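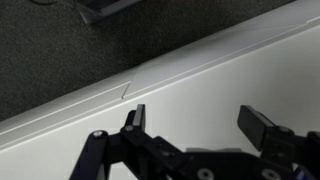
Brundwood – house rules for recording

Hi! I'm Nerea Garrido, and I look after the Brundwood set: 2154 episodes of an arm doing small tabletop jobs in an office kitchen. This README is mostly the rules we record by, because every bad batch I've had to throw out came from skipping one of them. Zeyu Long wrote the first version in July and I've been fiddling with it ever since (sorry, Zeyu).

Before you record

1. Start every episode with the fingers open and touching nothing. If they're already resting on the object, scrap it and go again.

2. Check the screws on the finger links by hand. A wobbly pad ruined close to a whole day for us.

3. Look over the cables from base to wrist, then move the arm slowly through its full reach. Slack is fine, snagging isn't!

4. Clear the counter under the gripper down to the task items. Small parts go on the clear tray, and anything you're not using gets pushed back to the wall.

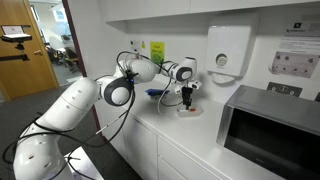
5. Say out loud that you're about to move. Yes, even if you're alone – you get used to it.

While it's running

Keep your hands off the counter until the arm has stopped. Whoever holds the stop button does nothing else, and that includes phones. Swap operators after 100 episodes, or sooner if you're getting sloppy.

Labels

Failed grasps stay in and get marked "miss". Please don't tidy them away, I need them! Three episodes from the Cimden trial have no label at all, and Abena Dramani is still going through those.

Changes

4th April: rule 2 added, old rule on lighting dropped. Questions go to me or Nkrumah Quansah.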